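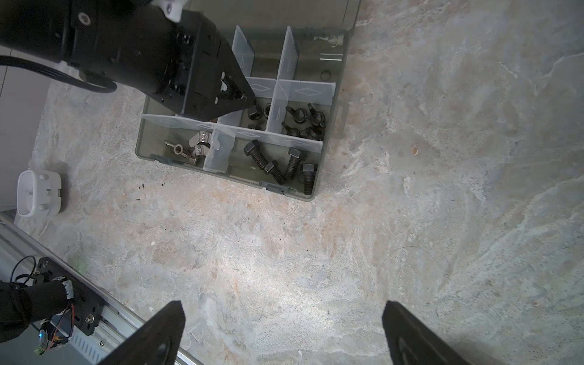

Aslı Değirmenci told me, after reading the draft of this chapter, that students choose a typeface too early and read their own text too late. She wanted this sentence on the first page, so I have put it there.

# Chapter 7. Choosing Type for a Small Company

In the previous chapter we finished the mark itself: its outline, its smallest size, its version in one color. Now we come to the words which stand around it. A small company may show its logo a few times in a day, but it shows its type in every invoice, every price list and every message about holiday hours. Many young designers give weeks to the logo and one evening to the type. In this chapter I ask you to divide the time in a different way.

By the end of the chapter you should be able to:

- read a client's real texts and note what they demand from a typeface
- compare two or three families at the sizes in which they will be used
- set a simple order of sizes and weights, and describe it on one page
- check a font license before you promise anything to the client

## 7.1 Begin with the texts

When I was asked to prepare the identity of Garen, a seller of seeds and dried herbs, I requested all their texts before I opened any font menu. The owner was surprised and sent me only the slogan. I asked again. After some days I received the complete product list, with 564 names in it, and this list taught me more than our two meetings.

Some names were one short word. Others had a Latin name in italics, a weight in grams and a harvest year, all to be placed on a label narrower than a matchbox. Several names had letters such as ğ, ş and ı, and the typeface that I already loved in my head did not have them. I would have discovered this at the printer's, with the client standing beside me.

So please collect the texts first. Ask for the longest one, the shortest one and the ugliest one. Ask for a page of numbers also. Clients seldom think that a table of prices is a text, but it is the place where a weak set of figures shows itself most quickly.

! 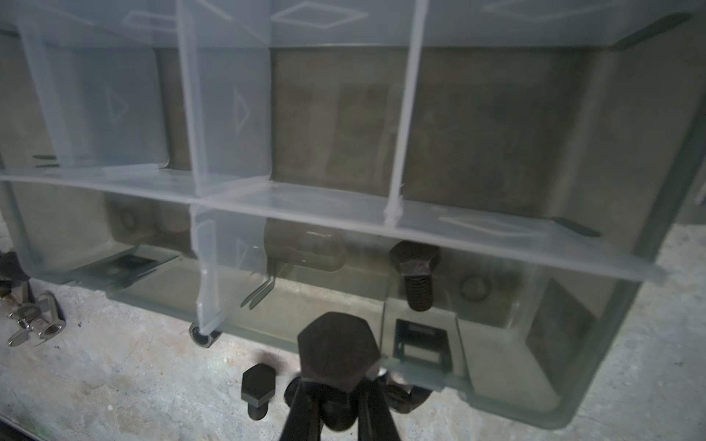 *Figure 7.1. A plastic box with divider walls.*

## 7.2 What to look for in a family

A family is a group of related fonts: regular, bold, italic and so on. For a small company you need fewer of them than you suppose. Regular and bold can carry most of the work. An italic is necessary if the texts contain titles, Latin names or foreign words. A condensed width is useful for labels, although it must be drawn as condensed. Please never squeeze a normal font with the mouse. The vertical strokes become thin, the horizontal ones stay as they were, and the word looks ill.

Look next at the letters which can be confused. Write *Illinois 1101* and see if you can separate the capital I, the small l and the figure 1. Write *rn* beside *m*. In a headline these pairs make little trouble, but in a product code they may cost the client a wrong delivery.

Then look at the figures. There are two questions here:

1. Are all figures of the same width? In a column of prices they should be, otherwise the column will not stand straight.
2. Do they have the height of capitals, or do some of them go below the line? The second kind sits more quietly inside a paragraph. The first kind is easier in tables.

A good family often contains both kinds, and you reach them through the OpenType menu of your program. Section 7.5 shows how.

## 7.3 A case: the Kendance program

Kendance is a dance school with a summer festival. Its old program was set in four families, of which one was only for the names of teachers. The director wanted "something with movement." It is a common wish, and I don't laugh at it, but movement is not a property that you can find in the font menu.

We made three sample pages with the real schedule, not with false Latin. The first used a script face for headings. It looked lively on the cover and could not be read on the schedule. The second used Lutano in two weights. The third used the same Lutano with wider line spacing and a larger size for the hour of each class. The director put the third page on the wall of the entrance and asked parents to find the beginners' class. They found it quickly, and the discussion was closed.

The printing house, Demirtaş, received an order for 3000 copies. Before the run I asked for a proof on the final paper, and there the bold weight was filling in at the small sizes. We changed the footnotes from bold to regular and opened the letter spacing a little. On my screen the problem could not be seen at all.

## 7.4 The type page

Everything you decide must fit on one page which the client's own people can follow. Write the name of the family, the weights in use, and the sizes for heading, text and note. Give line spacing in points. Add one line about the license: who bought it, for how many computers, and if it covers the website.

I date this page. Mine for Kendance says 11 Jul 2022 in the lower corner, and when somebody asks me for a change I can see at once which version is in their hands.

**Exercise before you continue.** Take a price list from any shop near you. Set its first page in two families which you have on your computer, at the same size, and print both. Keep the prints, as you will need them again in Section 7.6, where we measure the length of the lines.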